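Home | Course Units | Handouts | Schedule | Contact
Print this page | E-mail this page

Dec 26, 2025
Posted by Manuela Orlandini

HOUSEHOLD ROUTINES, UNIT 4
The shared table: clearing, wiping, resetting

Notes from the session for those who missed it. Sorry for the state of them, typed fast between classes. Bring questions to Kwabena's group or mine.

1. Why we start with the table

Everything lands there. Mail, drinks, chargers, homework. Kitchen counters get cleaned after cooking but a dining table can go days. In the Hodora house log (the one Yaw passed out in September) there were 1,126 entries for the year and 384 of them were something left on the dining table. Bathroom floor came second, a long way back.

Point from Uliana: a table with things on it doesn't get wiped. People wipe between the things. So clearing is its own job, do it first, all of it.

2. Four kinds of stuff

Write these on your card.

- Drinks. Open bottles, cups, glasses. Move first, always. Check caps before you pick anything up by the top.
- Electronics. Laptops, tablets, phones. Never spray anywhere near them. Close the lid or lay flat, two hands, carry to a dry shelf.
- Paper. Stack it, dont sort it. Sorting is a different session and you will lose half an hour.
- Food and crumbs. Last, with the cloth.

Kofi asked about toys. Treat as paper: one pile, one basket, out.

3. Order of work

a) Look before touching. Ten seconds.
b) Ask whose. If no one answers, it goes to the holding shelf, not the trash.
c) Drinks off, to the sink side.
d) Electronics off.
e) Paper off.
f) Dry brush crumbs into your hand or a pan. Wet crumbs smear.
g) Damp cloth, wrung out hard. Along the grain if it's wood. Edges too, rounded ones collect sticky stuff underneath where fingers hold on.
h) Dry cloth. Don't skip on light wood, cup rings show.
i) Put back only what belongs to the next meal.

Target is 10 minutes for the whole thing. Most pairs went over on (b), talking.

4. Worked case

Big light-wood table, curved edges, angled corners. On it a tall clear bottle with a green screw cap, a gray-beige cup, and farther back a tablet or laptop standing up with stickers or pictures on it. Go through the order in section 3 and write down what you'd move and where to. Bottle and cup are both drinks, so they go together in one trip. Cup narrows toward the bottom, hold it round the middle. Screen gets its own trip. 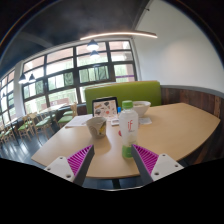
5. Common mistakes

- Sliding things to one end, wiping, sliding them back. Counts as half a table.
- Spraying the wood directly. Spray the cloth.
- Stacking a cup on a laptop "just for a second." Yaw has a story, ask him.
- Same cloth for the floor afterward and then the table agian. No.

6. For next time

Clear one table at home or at the Asamoah center, time it, fill in the card. One line per item: what, which kind, where it went. Cards to Kwabena Frimpong before class. Read the Unit 5 sheet on drawers, first page only, the rest is being retyped.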